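Head view in sim tilts over to one side after restart, arms fine, what have I knocked?
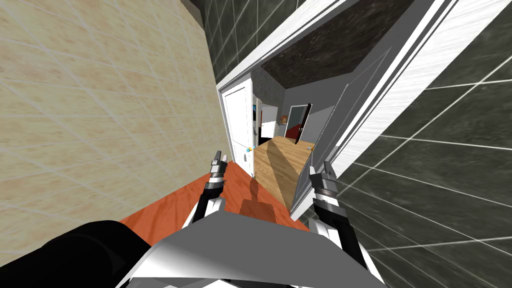 Page last changed: 19/06/2025

Innes Ogilvie

Hello all. I look after the simulated cell for our two-armed mobile robot (we call the whole setup Kamel, long story) and I've got a head view that won't sit level. It leans sharply down to the lower right. The robot is parked in the little tiled spot facing the doorway, looking out along the hallway with the wooden floor, which is where I always start it when I'm testing a change.

The arms look all right to me. Both reach forward on either side of the torso and both grippers point up, which matches my start pose. It's the room that's gone skew: the door frame runs off on the diagonal and so do the grout lines on the beige wall. You can see a lot of torso at the bottom too, and a big black rounded bit in the left corner that I don't remember having to look at before.

What I've changed lately: I moved the start files over from Darnel (our old machine) to the new one in March, and last week I swapped the head part for the newer version in the Stirnitz pack. I also deleted a joint offset file because I thought it was a duplicate. Yes, I know.

What I've tried: restarting the sim, restarting the machine, and loading house 211 again from clean. Same lean every time. The head joints read 2 and 23 in the panel, and I'm fairly sure both used to read zero at rest, but I never wrote it down.

Do I need to put the old head back, or is there somewhere I can just type the right numbers in? I've a batch of doorway runs waiting and I don't want to start them like this.

marrowfat_pete

Don't put the old head back yet! I did that and spent an evening undoing it.

Your offset file wasn't a duplicate, I'm afraid. There are two of them with nearly the same name. One holds the joint offsets for the arms and the other holds the offsets for the neck and the head camera mount. If your arms look right then the arm one is still there and it's the neck one you've binned. When the loader can't find it, it doesn't complain, it just carries on with whatever came in the head pack. That would fit with your panel showing numbers you don't recognise.

What I'd do, in this order:

Stop the sim properly (from the menu, closing the window leaves the old state lying about).

Get the neck file back off Darnel if you've still got the disk. Copy it, don't retype it. I retyped mine and got a minus sign wrong, and had the robot staring at the ceiling for half a morning.

Open it and check the joint names against the new head. In my copy of the pack the tilt joint had been renamed, so the old file loaded happily and did nothing at all. Change the name in your file and leave theirs alone.

Start up with the base locked and all joints sent to rest. Look at the panel before you look at the view.

If the panel then says zero and the room is still leaning, it's the camera mount and not the neck. The mount has its own rotation, in the same file, further down than you'd expect. Set the roll to zero first and leave the pitch till you've had a look, or you'll be chasing two things at once.

Then save a copy somewhere that isn't the working folder. I keep mine with the date in the name, it looks daft but I've been glad of it more than once.

Also check whether your panel is set to degrees. Mine flipped back to radians after an update and I didn't spot it for ages. 23 radians on a neck would be quite something.

Allura user 2

had the same, reinstalled everything and it went away. no idea which bit fixed it sorry

tansy.b

Pete's got most of it, I'd just add one check before you go digging in files. Have a look at whether the robot's base is level as well as its head. If the base is tipped in the start pose then the head view will lean with it even when the neck is perfect, and you can fiddle with the mount all day and only make it worse. Quickest way is to switch to the outside view and look at it side on against a wall. If the body is upright, carry on with the neck file. If it isn't, look at the start pose for that room, because ours had picked up a bit of roll when it was saved by hand.

And hold the doorway runs until it's sorted. We let a batch go through with a wonky head once (a smaller lean than yours) and had to throw the lot out, since the recorded head pose didn't agree with the images and there was no sensible way to fix them afterwards.

Innes Ogilvie

Thanks both. Outside view first, then, and I've found the Darnel disk in a drawer so the neck file should be on it. The panel is in degrees, I checked. I'll have a look at the joint names tonight and post them up if they don't match.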